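Ticket 339: White table rocks and drifts out of square
Opened: June 2020
Location: Fonbridge, ground floor room
Item: Darosier rectangular table, white
Reported by: Ama Yakubu
Status: Monitoring

Symptom
Table rocks on the diagonal when a hand rests on the near edge. Small items on top shift toward the right end. Over several days the whole table turns out of line with the wall.

Checked so far
1. Leg bolts. Two were loose. Tightened by hand, then a quarter turn with the key. Rocking reduced but still present.
2. Leveling feet. Front right foot was screwed in fully, the others were not. Backed it out 4 mm. Rocking gone with the top bare.
3. Load. Put 42 lb of paper on the center of the top and left it overnight. No sag, no movement at the bolts.
4. Floor. Moved the table 700 mm to the left and repeated step 2. Rocking came back. Moved it to the original spot and it stopped. The wood floor is uneven at the second position, so the feet have to be reset each time the table is moved.

Update from Ama Yakubu
The usual items are back on top: tissue box, red book, handheld fan, artificial flowers. The tissue box goes toward the back left corner and the flowers near the right end. Please keep the heavier things off the corners until the feet have been checked again. The plastic jugs stay on the floor. 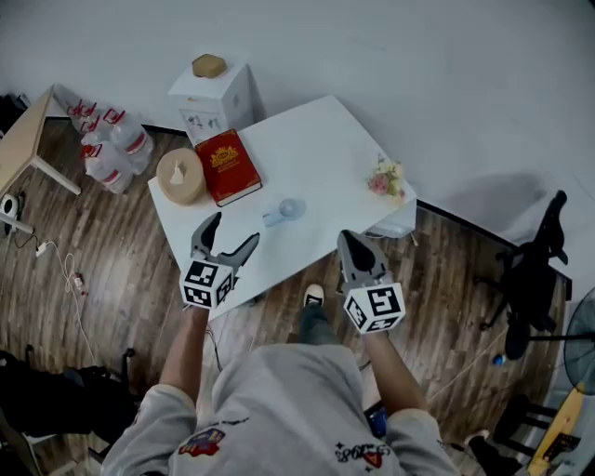

The drift is a separate fault. The plastic caps on the feet have worn smooth and slide on the finish. Altier sold us replacement caps in May, but they were the wrong diameter and went back. Alhassan has the correct size on order. Until they arrive, line the back edge up with the wall after cleaning and don't drag the table by one end.

Charging cables are to be kept clear of the legs. A foot standing on a cable gives the same rocking as a bad foot setting and will waste your time on step 2.

Next action: fit caps, reset all feet, repeat step 3.

2 comments | 0 shares
Contact Fonbridge Facilities | Back to top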